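What the Hakcombe Web Filter Blocks, and Who Gets to Ask Why
Project report by Tarık Tuncer

I picked this topic because I got annoyed. I was trying to read a local news story at the Hakcombe library, and up came a gray page saying the site was "restricted." No reason, no name, no form to fill out. So I made a list of 400 web addresses (local news, health advice, campaign groups, a few blogs) and tried every one of them on the library computers over 4 weeks in June.

The filter is run by a company called Zolness, and the library signed up for it without any public meeting that I could find. I asked for the contract and got it after 3 emails, which was faster than I expected! Most of it is about pricing. The part on who decides what gets blocked is a single paragraph, and it says the list is "maintained by the supplier."
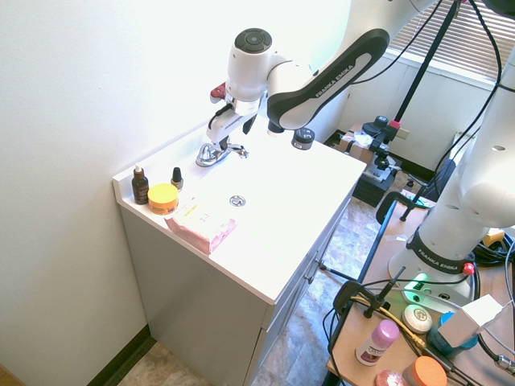 The full block list for our county has 3342 entries, and I'm pretty sure the librarians had never seen it. Almost 400 of them are filed under "opinion," a category that seems to mean whatever somebody wanted it to mean. The Skornton Tenants' Page was in there. So was a blog by a retired teacher named Zúñiga, who mostly writes about bus routes and school budgets.

I wrote to Zolness twice and got one reply, thanking me for my interest. The library was a lot nicer about it. They unblocked the tenants' page the same afternoon, but the blog has to go through a review, and they couldn't tell me who does the reviewing. I've put my letters and the replies at the back of the report, along with the addresses I tested.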